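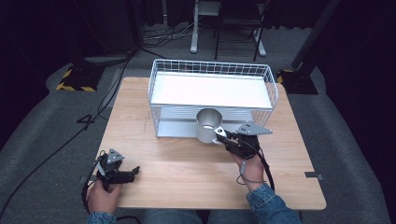 Basket, tray and cup, with a gripper in each hand.

Questions I keep getting about the automation project

I run the training tables at Flesero, and since the arms went in at our Rilmont site I get the same questions at lunch, in the parking lot, and once through a bathroom door. So I typed up my answers. If yours isn't covered, come find me!

Are the arms taking over the wash-and-sort line?
Part of it, yes. They're getting the small repetitive stuff (cups, trays, emptying wire baskets) and that's the work most of us were rotating through and complaining about. Mixed loads, anything chipped, and anything a customer has packed weirdly still comes to a person.

So what do people do at the tables?
You sit down with a hand-held gripper in each hand and do the job yourself, over and over, and those runs are what the arms learn from. Pick up the cup, set it down, reset, go again. We've set a target of 1765 good runs for cups before we move to the next item. It's fiddly for the first hour or so, and then your hands get the idea.

Do I need to know anything about computers?
Nope. I came off the loading dock and I still print my emails. If you've worked the line you know more about how a tray wants to be picked up than the folks at Jodmont who wrote the software, and they'll tell you so themselves.

Is table time paid the same?
Same rate as your regular shift, and it counts toward seniority. I asked for that in writing before I took this job.

Do my bad runs count against me?
No. We toss them. I dropped a cup four times in a row on my first morning and I'm still here.

Does it hurt your wrists?
It can. The grippers are light enough but you're squeezing all day, so we cap it at 26 minutes and then you switch with somebody. Please take the break even if you're on a roll. (I'm talking to second shift.)

What happened at the Quezada site?
Fair question, and I don't love the answer. They ran about 2000 baskets through the arms before anyone on the floor got asked anything, and a bunch of people put in for transfers. Our sign-up sheet is there so we don't repeat that.

Will there be fewer jobs next year?
I don't know. I've been told no layoffs through September, and past that I haven't seen a plan. When I do, I'll update this page.

How do I sign up?
Clipboard by the time clock, or call extension 546 before 3 p.m. and leave your shift and your badge number.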